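Bumley Floor Oil, Natural Matt

I get asked about this one more than anything else in the shop, so I've finally sat down and given it a proper page. It's a plain oil for bare wooden floors, made in small batches by Haf Probert, and I've had it on my own boards for six years (kids, dog, football boots, the lot).

The finish is what sold me. I can't stand a shiny floor, and this one dries so flat that visitors think I haven't put anything on it! It does warm the colour up a touch, so if you've got very pale boards and want them to stay pale, get the sample sachet first and try it inside a cupboard.

How far does it go? The 600 ml tin will see to a small bedroom with two thin coats. For anything bigger get the 2,000 ml one, which works out cheaper and keeps well with the lid banged down hard. Put it on with a lint-free cloth and wipe off whatever hasn't soaked in after 20 minutes or so. Don't leave puddles, they go sticky and you'll be on your knees with white spirit all evening (ask me how I know).

Light brown boards with the grain showing

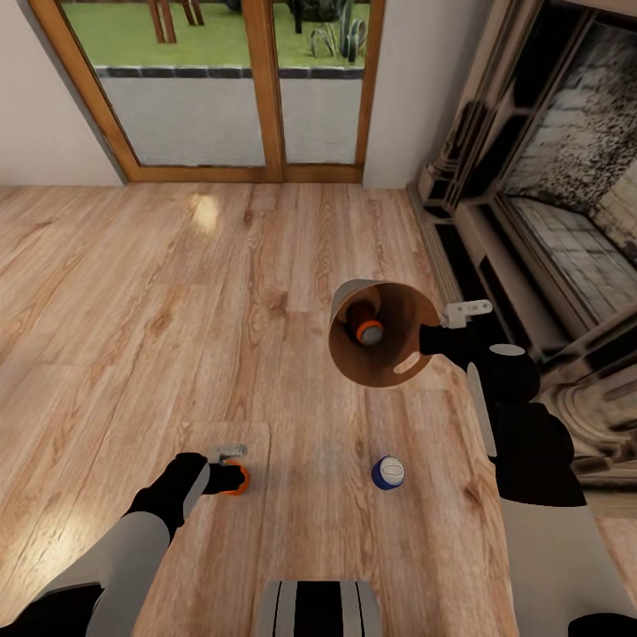
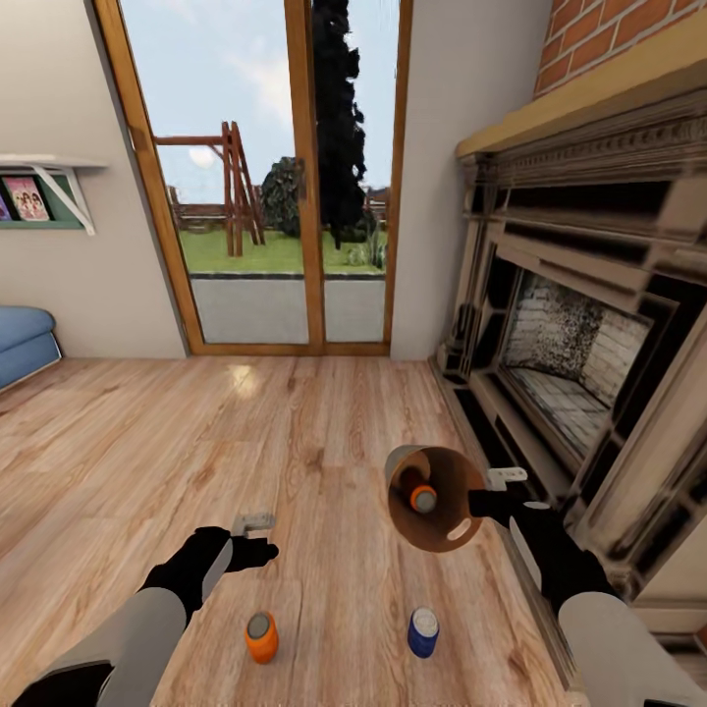 Sanding first, then. You want to finish on 120 grit, no finer, or the oil just sits on top and sulks. Hoover twice. Oily cloths must be laid out flat outdoors to dry before they go in the bin, as they really can catch fire if you scrunch them up.

Orders in before noon go out the same afternoon. Hok-lam Tse does the packing and will happily pop in a spare cloth if you leave a note at checkout.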